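3.2 Enrollment Data and Plan Election Model

Election records were drawn from 82 employers whose benefits were administered through the Floltudo platform. After removing employees with less than one full plan year of coverage, the panel contained 3021 employees, of whom 688 changed medical plans at least once. Dependents were excluded. Employers in the Lendulside region used a later enrollment window, closing in November, and were assigned a separate intercept.

Plan choice was modeled as a conditional logit over the options each employer offered. The covariates were the monthly payroll contribution, the deductible, the out-of-pocket maximum, and an indicator for the plan held in the previous year. Deductibles above $1900 were grouped into one category, as few employers offered more than one plan in that range. Standard errors were clustered by employer.

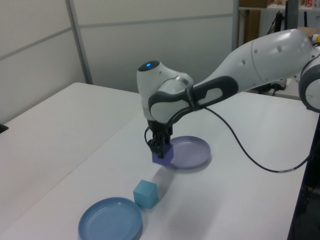
Figure 4. Robot arm holding a cube over a tabletop.

The prior-plan indicator absorbs both true preference and inertia, and the two cannot be separated with these data alone. We therefore estimated the model a second time on new hires only, who have no default plan. Contribution and deductible coefficients from this sample were then held fixed in the full panel. The Ernex claims file was used to check that the two groups had similar expected spending. Where it did not cover an employer, we used the risk scores described in Opoku, rescaled to the same mean.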